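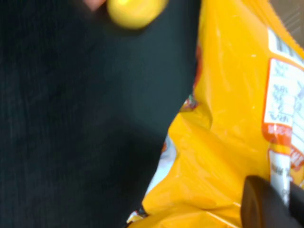
The square footage in a listing means very little until the seller can say which wall it was measured from, according to Kenza Ashour, and most sellers cannot. She reviewed the paperwork for nine resale units at Cilgate, a converted mill dating from 1857, before the January listings went up. The area quoted in the old sales brochure, the area on the registered condominium plan, and the area a tape would find on the floor were different in every case.

The largest gap was 246 square feet, on a corner unit with a mezzanine. The brochure counted the mezzanine in full, the stair opening included. The registered plan left the mezzanine out. The owner had used the brochure figure when buying and planned to use it again when selling.

Where the line is drawn

Condominium floor area is commonly taken by one of three methods. The interior method, often called paint to paint, runs from the finished face of one wall to the finished face of the wall opposite. The centerline method runs to the middle of any wall shared with a neighbor or a corridor. The exterior method runs to the outside face of the building and is the one found most often in developers' brochures.

In a wood-frame building with thin walls the three results stay fairly close. In a masonry building they do not. The outer walls at Cilgate are solid brick, and on the lower floors they are thicker than on the upper ones. Two units with the same outline on the plan, one above the other, have different usable areas. An exterior measurement hides this completely, and the lower unit ends up priced as though the brick could be lived in.

Columns are a further item. Some plans deduct them, some do not. Duct shafts inside a unit are usually common property and should come out of the total, but they are often boxed in with drywall and look like part of a closet.

Balconies, lockers and ceilings

A balcony is normally limited common property. It may be described in a listing, with its own area, but it should not be added to the interior figure. The same applies to storage lockers and parking stalls. Enclosed balconies are harder. If the enclosure was approved and the plan amended, the space may count. If it was glazed in by a former owner without an amendment, it remains a balcony for the purpose of the plan, however warm it is.

Sloped ceilings call for a cutoff height. Floor below that height is left out, or reported separately. The cutoff varies with the standard in use, and a report that does not name its standard cannot be checked. Canan Soylu, a measurer with Nirkton, prints the name of the standard on the first page of each report and marks the cutoff as a dashed line on the drawing. Agents sometimes crop the line out when they post the floor plan. She now sends them a second version with the note set inside the room outline.
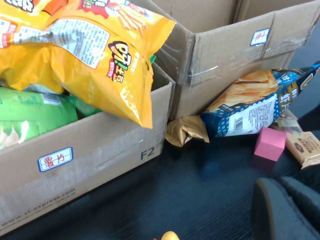

Potato chip carton with a yellow snack bag at its open top.

What the plan settles

The registered plan controls what is owned. In many buildings it also sets the unit's share of common expenses, either directly by area or through a schedule of unit factors. A new measurement does not change either one. An owner who finds that the unit is smaller than advertised will go on paying the same monthly fee unless the plan itself is amended, and amendment generally takes a vote of the owners and a surveyor's certificate.

Thịnh Mạch bought at Cilgate on the strength of a price per square foot that compared well with Lục, a newer building on the next block. The Lục figures were interior measurements. The Cilgate figure was exterior. Put on the same basis, the advantage went the other way. "The arithmetic was fine," he said. "I had divided by the wrong thing."

Lenders take a narrower view. An appraiser will usually measure independently and compare like with like, so an inflated listing area may have no effect on the mortgage and still affect the offer. The difference falls on the buyer as a larger down payment.

Laser scanning has made the fieldwork faster. Cendik, the software used by Nirkton, produces a drawing from a handheld scan before the operator leaves the unit. It will also calculate an area by any of the common methods from the same scan, and the operator has to select one. The default is exterior.

Buyers comparing units should ask for the measurement report, the date of the measurement, the standard used, and a copy of the registered plan sheet for the unit. Where the report and the plan disagree, the difference should be traced to a particular wall, shaft or level before conditions are removed. At Cilgate the corner unit was relisted with both figures shown and the mezzanine on a separate line.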